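Open day at the Medcombe workshop: folding laundry with low-cost arms

6 Jun 2020

Glenys McKinnon has run the garment bench at Medcombe since March. Before that she spent four years on packaging lines at Erside, where the product was rigid and arrived in the same position every time. Cloth, she says, required her to drop most of what she knew.

"A carton has six faces and you know where they are," McKinnon said during the workshop's open day. "A shirt has a front and a back, and after you pick it up you may have lost track of both."

The task on show was a T-shirt, laid out on a white table and folded by two arms working from opposite sides. Visitors could follow it from the benches or on monitors carrying the feeds from the overhead camera and the wrist cameras. McKinnon spent much of the afternoon at the monitors, answering questions on grip force and cable routing.

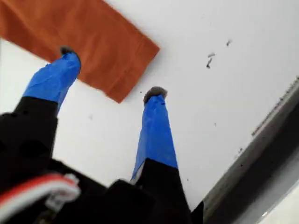

Taped gripper fingers at the edge of an orange section of cloth, Medcombe open day.

The group calls the setup Hinum. Its arms are built from printed parts and hobby-class servo motors, and the design goal was that any part could be reprinted and fitted on the same day. Accuracy was given up in exchange. McKinnon puts the repeatability at 4 millimeters on a good day, which would be unacceptable on a packaging line and is tolerable on a hem.

"The fabric forgives you," she said. "If the finger lands 4 millimeters off, the fold is 4 millimeters off. It does not jam anything."

Friction has taken up more of her time than accuracy. Bare printed fingers slid over knit cotton and closed on nothing. The first fix was a rubber sleeve, which gripped well but would not let go, and dragged the layer back out of the fold on release. The group went through several coverings before settling on the present one. In the wrist view the fingers are wrapped in blue tape, creased where it was wound, with a fuzzy gray pad at each tip. McKinnon rates the combination as adequate. The tape is cheap and comes off in a minute, and the pads are replaced whenever the release starts to get unreliable. She keeps a log of each change next to the run number so that a drop in performance can be traced to wear.

The control policy was trained on demonstrations. An operator folds the shirt by moving a pair of leader arms, the follower arms copy the motion, and the camera images and joint positions are recorded together. The current set holds 3000 demonstrations, collected by three operators. McKinnon discarded the earliest ones after finding that each operator folded the sleeves in a different order.

"The model learned an average of three people," she said. "No person folds a shirt like that."

All operators now follow a written sequence: sleeves across the chest first, then the body. The sequence was drafted with Alaoui, the commercial laundry that supplies the shirts and has asked for a progress report at the end of the year. 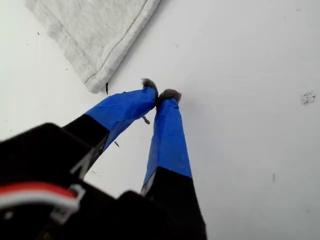 Lighting was another subject that visitors raised, and McKinnon had a longer answer than most of them expected. The bench was first set up near a window, and runs made in the morning did better than runs made after lunch. It now has fixed lamps and a blind. The tabletop is white to give an even background, at the price of showing every bit of dirt. Dark specks and a patch like scattered crumbs stand out on it in the wrist view, and she was asked whether they confuse the model. Her reply was that the demonstrations were recorded on a table in ordinary use, so the training images contain the same sort of marks. A light gray body on a white surface is the harder case, and the stitched hem helps by giving a darker line to follow.

Asked for a success rate, she gave 71 percent over the last full test, counted strictly. A fold passes if the finished shirt fits inside a template and no sleeve sticks out. Attempts that need a hand from the operator count as failures. Each attempt is stopped after 40 seconds.

"I could give you a better number by letting it try again," she said. "Then you would have to ask me how many times."
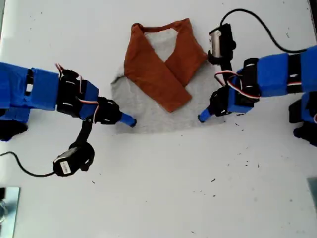 The failures fall mostly into two groups. In the first, the fingers pick up both layers of the body when only one is wanted, and the whole shirt shifts. In the second, the two arms reach the hem at slightly different moments and the shirt turns on the table. McKinnon considers the second problem the easier one, as it can be reduced by making the arms wait for each other. The first probably needs a sensor in the fingertip. A prototype exists, but its wiring does not yet survive a full day of folding.

No date has been set for a trial at Alaoui. The laundry handles shirts that come out of a dryer in a heap, and Hinum at present starts from a shirt that has been spread flat by a person. McKinnon said that step will be taken up after the double-layer problem, and that she expects it to need a separate set of demonstrations.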